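# Capítulo 8. Envase, etiqueta y promesa

Apuntes de cátedra, versión de enero. Revisión pendiente: Noelia Sepúlveda.

Antes de empezar: traer leído el capítulo anterior, sobre todo lo de percepción de precio. Sin eso no se entiende la mitad.

Pregunta de partida. ¿Qué compra alguien cuando compra una bebida? Líquido, sí. También un color, una letra, una frase corta que se lee de pasada. El envase habla primero - el sabor llega después, y a veces ni se recuerda.

Vamos a separar dos cosas que los alumnos mezclan siempre: la *identidad* (quién soy) y la *promesa* (qué te doy). La identidad se reconoce de lejos. La promesa exige acercarse.

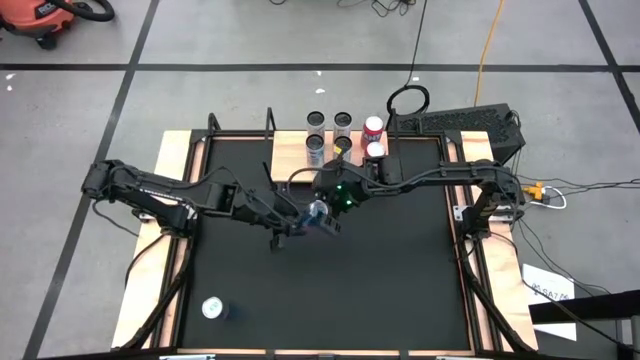
**Figura 8.1.** Latas agrupadas: a cierta distancia manda el color.

Caso Montes. Fabricante chico, refrescos de hierbas, dos rediseños seguidos. En el primero cambiaron el color y dejaron el texto igual; los clientes habituales no encontraban el producto. En el segundo volvió el color viejo y cambió la promesa. Kazimiera Walczak entrevistó a 133 compradores y solo 18 notaron el texto nuevo. Ojo con este dato, que vuelve en los ejercisios.

¿Qué se concluye? Todavía poco. Una muestra, una ciudad, un solo punto de venta. Pero sirve para plantear el problema.

Ahora la promesa. Tipos:

- de ausencia: sin esto, cero de aquello
- de efecto: lo que el producto dice hacerle al cuerpo
- de estilo de vida: deporte, calma, verano

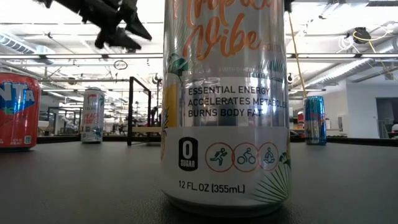 Las tres pueden convivir en un mismo envase y de hecho conviven mucho. El problema es la jerarquía. La de efecto es la más delicada: hay que poder probarla, y la norma cambia segun el país (ver apartado 8.2).

**Términos clave:** identidad, promesa, jerarquía visual, declaración de efecto.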